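4.2 Keeping two planners honest with each other

Vilero plans for each arm separately, and most of the trouble we had in May came from the moments when both arms wanted the same patch of table. Our first remedy was a plain lock on the shared region, which was safe but made one arm stand idle far longer than we liked. The version reported in this section replaces the lock with short reservations, each covering a gripper and its forearm for the next 7 planning steps.

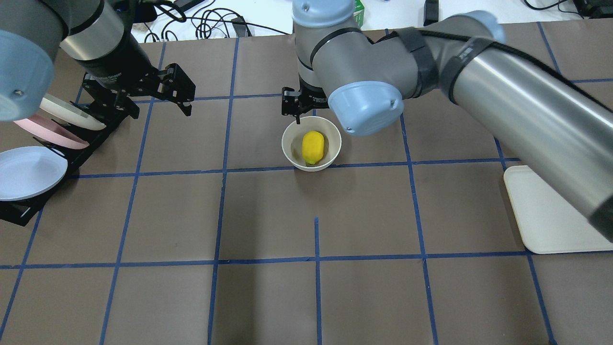 A reservation can be given up early, and this turned out to matter a good deal more than we had expected. Over 3961 planning calls, the scheduler released space ahead of time in 65 percent of them - a pleasant surprise, as we had tuned the release rule mostly by feel.
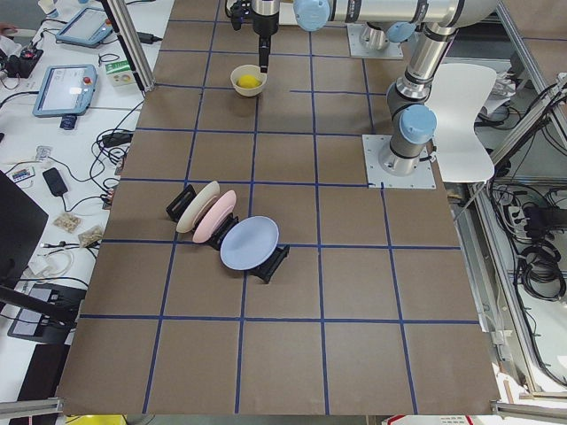 Figure 3. Workspace used with the Vilero planner.

Perception is handled by Nollex, which passes object poses to the planner in table coordinates. We are fond of simple checks, and we kept one that lets a person compare a reported pose with the real table at a glance. The blue tape grid on the brown paper serves for this, so that a lemon in a bowl or a leaning plate can be placed in a cell by eye. The planner itself never reads the tape, and its collision model comes entirely from the calibrated poses.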